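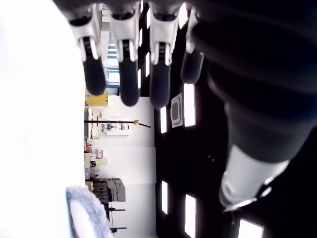

Gray cloths, and where they go

Posted 17 March 2025 in Workroom

The workroom has a white table, a wall of storage and too many cloths. Last month I changed how the cloths are handled, and two people asked for the details.

Previously every cloth lived in one box under the window. Dusting cloths, glass cloths and the ones used on oily parts all went in together after washing. The result was streaks on the tabletop. A white surface in strong daylight shows very little until you look along it at a low angle, and then it shows everything.

The current arrangement:

One gray cloth stays on the table. It has a fuzzy surface and is used dry, for dust only. When it stops picking up dust it goes in the wash and the next one comes out.

Glass cloths are kept folded on the shelf. Anything that has touched oil goes in a lidded tub on the floor and is washed separately.

Washing is at 60 degrees C for the oily ones and 40 for the rest. No fabric softener, which coats the fibers and leaves a film. Spin at 900. Line dry if possible. The dryer on high flattens the pile, and a flattened cloth pushes dust around.

I bought the current set from Baert. They are 80 percent polyester with the balance in polyamide. I had a cheaper set from Kitcombe before that, and the hemmed edges frayed after 6 washes. The Baert edges are holding so far, though they have started to collect lint.

Boxes are the next job. I lose track of what is in the ones along the floor, and I open three to find one roll of tape. Shadi Hourani suggested numbering the boxes and keeping a list on the wall. I would prefer to write the contents on the short side, facing out, in marker. A list needs updating every time something moves, and I know how that went with the paint cans.

Shelf heights also need changing before June, when the parts from Coltley arrive. The bottom shelf has to go up by one peg hole to clear them.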